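Plundembridge Community Orchard Association
Minutes of the general meeting, 12 Jan 2026
Meeting room, Turcotte Hall, 7 p.m.

Present: 31 members, as signed in. Chair: Tamara Cozma.

1. Minutes of the previous meeting
Approved with one correction. Under item 4, "north fence" should read "north gate."

2. Pruning
Work starts in the old rows and moves downhill toward the creek. Members who want to use their own saws may do so but must clean the blades between trees. There was fire blight in two trees last year and both are marked with paint. The cut wood from those trees is to be bagged and taken away, not chipped.

A member asked whether the big tree by the gate could be left alone this winter. The chair said it had been cut hard last time and would get dead wood removal only. Agreed.

3. New trees
The order with Warkov Nursery is confirmed at 111 bare-root trees, mostly apple with a few peach and plum. Delivery is expected when the ground can be worked. The holes in the lower field are not dug yet – the auger is still out for repair. Bata Equipment has offered a rental at a reduced rate for one weekend. The chair will book it if ours is not back in time.

There was a long discussion of rootstock. Several members felt the semi-dwarf trees planted by the road lean badly and need stakes for life. Others said the stakes were put in too late. No change to the order.

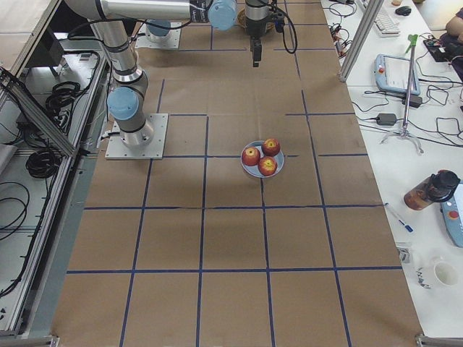 4. Deer fence
The Turcotte side is finished. The remaining stretch runs along the ditch, where the posts have to be set deeper. The quote received was $2,000 for materials only. Motion to accept the quote, moved and seconded. Carried, with two opposed. The members opposed asked that it be noted they favor waiting for a second quote.

5. Water
The lower tap froze in December and the valve has to be replaced. Hoses should be drained and hung in the shed after use. The question of a second tank was put off until the fence is paid for.

6. Fruit sale
The sale will be held in August again, in the hall parking lot. Peaches sold out early last year and apples did not. It was suggested that early apples be sold by the bag and peaches by the piece. The chair asked for a price list in writing before the next meeting. Table rental stays the same. Spending on signs and bags is limited to $500.

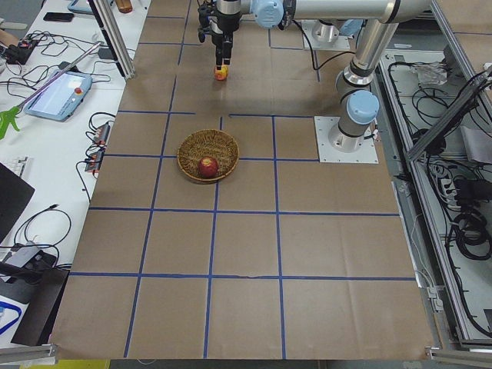
Apple in a wicker basket, with a small yellow-orange fruit above it.

7. Other business
The shed key is missing from its hook. Whoever has it should return it to the chair.

The ladder with the bent foot is not to be used. It has been moved behind the mower.

Parking on the grass – members are reminded to use the gravel strip when the ground is soft.

Meeting closed at 8:40 p.m.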